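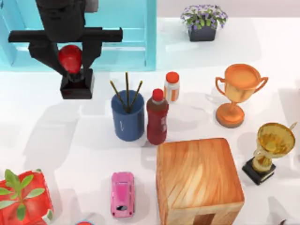 How many times do you have to show a robot a job before it can do it alone?

It depends on how much the job changes from one go to the next, but for a simple pick and place I now plan on 100 good demonstrations and expect to need more.

I started with far fewer than that. My first set was small because I was bored, and the arm learnt to go to one spot on the table and close its fingers whether or not the apple was there. Faulkner, who I share the office with, watched it grab at nothing for a whole afternoon and suggested I move the apple between goes. So I did, and I threw the first set away.

For anyone new to this blog, I'm teaching an arm to put an apple into a small black box. It's all done in simulation for now. I drive the arm by remote control, the software records what I do, and later a model is trained to copy it. The program I use for the driving is called Gukden. It's plain to look at but it hasn't lost a recording on me yet, and I can't say the same for Prundeo, which I used until last April.

Driving the arm well took longer to learn than I expected. Left and right are easy. Depth is hard, as you're judging it from a flat screen, and the best help I've found is the shadow on the table. I bring the gripper down slowly, stop short, check the shadow, then go the rest of the way. The trouble is that the model copies the stop as well. If I hesitate over the box in half of my recordings, the trained arm hesitates there too, sometimes for good. I now practise each new layout a few times with the recording switched off, and only switch it on when I can do the whole thing in one smooth movement.

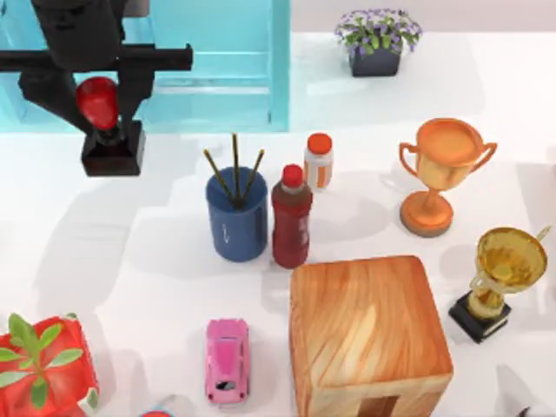 The other thing I've changed is what I keep. I used to save every run that ended with the apple in the box, however messy. Bronwyn Donnelly read my last post and wrote to say she sorts hers into two piles, clean and untidy, and trains on the clean ones first. I tried it. Out of 248 runs I dropped the ones where I had let go too high or had come in at a silly angle and had to back off. It was dull work and took most of a morning – you have to watch each one through to the end – but the arm was steadier afterwards.

I did keep 8 of the untidy ones, where I missed the first grasp and then got it on the second try. Without those the arm has no idea what to do after a miss. I don't know if 8 is enough.

The clutter stays on the table, by the way. I had a go with just the apple and the box, and the results were better right up until I put the other things back. The bottles were the worst for it. Red bottle, red apple, and off it went to the wrong one. Since then I've recorded everything with the trophies, the toy car and the rest left in.

Next I want to try the same job with the speed of my hand controller turned down. Hurley, the older of my two controllers, has a sticky trigger and shuts the fingers harder than I'd like, so I'll be using the newer one. Settings to follow once I've written them down properly.

Posted 11/03/2026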